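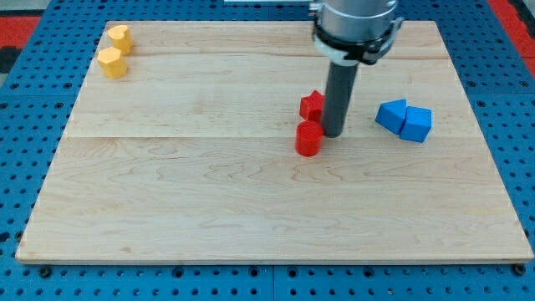
Skultent Board Set – README

Notes on the maple boards used as work surfaces in the Skultent recordings. Maintained by Barbara Dudek. Last revised 3 May 2021.

Contents
boards.csv – one row per board, 92 rows
grain/ – close-ups of the figuring, sorted by colour
notes.txt – Nikola Szczepańska's remarks on joins and finish

Boards
All are maple, glued up from planks edge to edge. Colour runs from pale cream to honey. Wavy figure is common and hasn't been graded out. Streaks are recorded as "faint" or "dark" – knots have their own column.

Care
Sand with 400 grit along the grain, then wipe down. Store flat. Check the seams every 6 months and pull any board that has started to cup.

Known gaps
3 rows have no thickness value. The Rutkowska batch was entered before the finish column was added, so that field is blank.

Corrections go to Barbara. Please quote the row number.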